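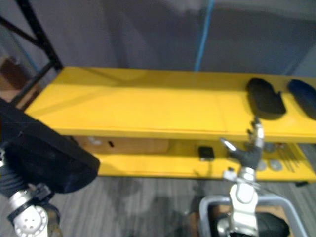 Page last changed: Wednesday, 4.15 pm

Diary of the Registrar, Woltomton Regional Archive
Entry for the second week of April

The week was given over almost entirely to the transfer of the Lasiswood parish and mill papers. The consignment was received at the rear dock on Monday morning and signed for by Mr McGrath. It comprises 3,316 items according to the depositor's list, which was compiled at Sikholm before the office there closed. The list follows the old Sikholm numbering and will need to be reconciled with our own before any part of the collection can be issued to readers.

Ms Sobczak began the condition survey on Monday afternoon. The mill wage books are in fair order. The correspondence is less satisfactory: a good deal of it was folded into quarters and tied with string, and the outer leaves have suffered along the creases. She has recommended that 12 of the bundles be set aside for the conservator and that the remainder be flattened in the usual manner. I have approved this course.

A question arose concerning the tithe map. The depositor's list describes it as coloured and complete. The sheet received is in ink only, with the north-eastern corner wanting. I have written to the family's solicitor to ask whether a second copy was retained, and have entered the map in the register as incomplete until a reply is to hand.

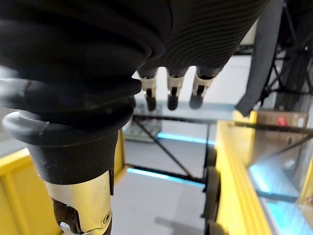
Readers who had booked the map for the coming fortnight have been advised by letter, and two have asked to see the rate books in its place. Both requests were granted.

The acting director, Ms Pathirana, chaired the quarterly meeting in the upper room. The principal matter was shelving. The Mok bequest allows us to refit the north strongroom, and the revised drawings show around 700 metres of new shelf. Ms Gajewski noted that the figure assumes standard boxes throughout and makes no allowance for outsize volumes, of which the Lasiswood deposit has more than its share. The drawings are to go back to the architect with that comment attached. The colour of the end panels was also discussed, at greater length than I had thought necessary, and was deferred.

Mrs Gaber presented her report on the reading room. Attendance was steady through the quarter. She asked that the pencil supply be reviewed and that the catalogue terminal nearest the window be moved out of the afternoon glare. I have undertaken to see to the terminal. Fees for copying will remain as they are until the end of the financial year.

Rain on Wednesday. The humidity in the south store rose through the morning and had returned to its ordinary level by the time of the second reading at 3 pm. The readings have been entered in the log. I checked the gutter above the stair myself and found leaves in it.

Carried forward to next week: the solicitor's reply; the first 15 bundles for flattening; a key for the lower plan press, which was not sent with the rest.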